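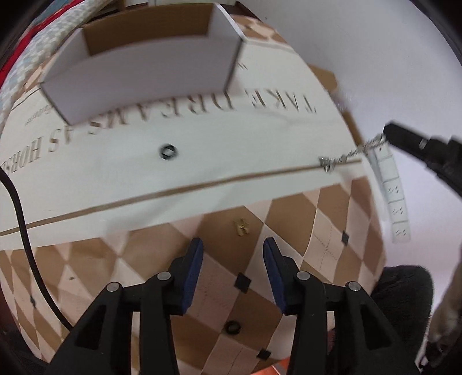
Attachment 1: wrist camera, drum station, both pads at the diamond pattern.

Ticket: Gripper demos at the drum station rejected on upload
Opened by: Ivone Portela, Clivent, Jevville bench
Product: Sundden hand-held gripper, recorder and uploader
Priority: Medium (I picked High, the form picked Medium)
Status: Closed

Opened Tuesday, September 22, 2020

Summary: Demos I record by hand at the drum station are being thrown out by the uploader with "tracking confidence low, episode discarded". The same gripper, the same cable and the same me produce perfectly good demos at the shelf station. I've been at it since morning and would like my afternoon back.

What I'm trying to do: teach the arm to pick small things off a curved, patterned surface. I hold the gripper, bring the two pads in close, squeeze, lift, put the thing in the open white box on top of the drum, and go back to the start. We need 320 good episodes of this for the Teixeira job. I have 2.

What happens: the recording looks fine while I make it. The light on the handle is green, the jaws open and close in the preview, and I feel quietly professional. Then the uploader chews on it for a while and throws it out. The log gives me this, every time:

pose track: matched to previous location
pose track: jump exceeds limit
tracking confidence low, episode discarded

Steps to reproduce:
Calibrate the gripper at the shelf station.
Carry it to the drum station.
Press record.
Do the pick, slowly, like you're defusing something.
Press stop.
Upload. Watch it fail.

What I've already tried, so you don't have to ask: restarting the recorder, restarting the uploader, a different USB port, the other different USB port, wiping the lens, moving slower, moving faster, and letting a colleague have a go. He got the same error and was smug about it being the same error.

- - -

Reply from Sundden support

Hi Ivone, thanks for the detailed report and for listing the USB ports. Could you send us a still from the wrist camera, taken close to the contact point, plus the settings page from the recorder? Also, what firmware is on the handle?

- - -

Ivone

Still is attached to the ticket. Settings page sent by mail because the ticket form thinks a text file is a security risk. Firmware is whatever you shipped in August. I haven't touched it. I've learned my lesson about touching firmware.

- - -

Reply from Sundden support

Got both, thank you. We have a good guess.

The recorder works out where the gripper is by following points in the picture from one moment to the next. It likes corners and edges, and it likes them all to be different from each other. Your drum is covered in tan and pale pink diamonds. To the tracker, one diamond corner looks a lot like the one next door. When you get in close, the pattern fills so much of the view that the tracker has little else to hold on to. It slides over by a diamond, decides the gripper has teleported, and gives up.

The lettering on the band should be helping. It's big and it doesn't repeat. How much of it is in view during the approach?

- - -

Ivone

Plenty at the start. The band says TAKE DREAMS AS HORSE and then something, and it comes through the wrist camera upside down and mirrored, so I've spent the day reading it like a message from a very confused ghost. Does the mirroring matter? I'd sort of assumed the picture was meant to look like that.

As I go down to the diamonds I lose more and more of it.

- - -

Reply from Sundden support

Mirroring doesn't bother the tracker as long as the calibration was done with the same setting. Please check that one for us: Recorder, Camera, Flip. If it was changed after your last calibration, the motion will come out wrong even where tracking holds.

Second thing. Your settings page shows the point limit at 1,000. For a repeating surface we'd go up to 3,000. It makes the upload slower but gives the tracker more of the background to work with, which in your case means the quilted fabric, the cardboard flap and that strip with the little printed squares.

- - -

Ivone

Flip was on. Calibration file says it was made with flip off. I'd love to blame someone, but the calibration file also has my initials in it.

Recalibrated at the drum station with flip on. Point limit raised to 3,000. Ran a handful of test picks.

Results: better, and still annoying. The approach now tracks all the way down. It loses the plot when the pads are right up against the drum and I stay there for a bit before squeezing. I tend to hover. It's a habit from the old remote-control rig, where if you didn't hover you put a dent in something and had to fill in a form.

- - -

Reply from Sundden support

That fits. Up close, the view is mostly pattern and your own jaws, and the jaws are masked out. Two suggestions:

Come in at more of a slant, with the upper band kept in view for as long as you can manage.

Don't hover. Go in, squeeze, come out. Small hand wobbles during a hover are where the one-diamond slips happen.

You may also want to look at the cable. In your still it runs down the left side across the band and the diamonds. The tracker can pick up points on it, and a cable that shifts will tell it all sorts of lies.

- - -

Ivone

Cable is now taped to my forearm. I look like I'm being treated for something, but it stays out of the view.

Slanted approach feels wrong in the wrist and works fine. Not hovering is harder. I've started counting under my breath, and the smug colleague has asked me to count quieter.

Uploaded a fresh batch and every one of them was accepted. I also played a few back against the arm in the simulator. It follows my path, slant and all, including a little scratch-my-nose detour in one of them that I'll be deleting before the arm picks it up as technique.

- - -

Reply from Sundden support

Glad to hear it. Yes, please delete that one. We've seen a customer's arm learn to wave at a coworker.

We'll add a warning to the uploader for when the flip setting doesn't match the calibration file. At the moment it just says low confidence, and we agree that's a bit vague. Are you OK for us to close this?

- - -

Ivone

Close it. A note for anyone on the Clivent side who finds this ticket by searching for the error:

Check Flip first. Calibrate at the station you're going to record at, with the setting you're going to record with.
Point limit 3,000 for the drum. Leave the shelf at 1,000, it was happy there.
Slant in, keep the lettering in view.
Tape the cable.
Quit hovering.

The two episodes that got through before all this are marked as suspect and shouldn't go into the Teixeira set. I'm starting over at zero tomorrow morning, so if you need the gripper, ask me after lunch.

Status changed to Closed by Sundden support
Resolution: Configuration (user)

Ivone: "(user)" seems a bit pointed.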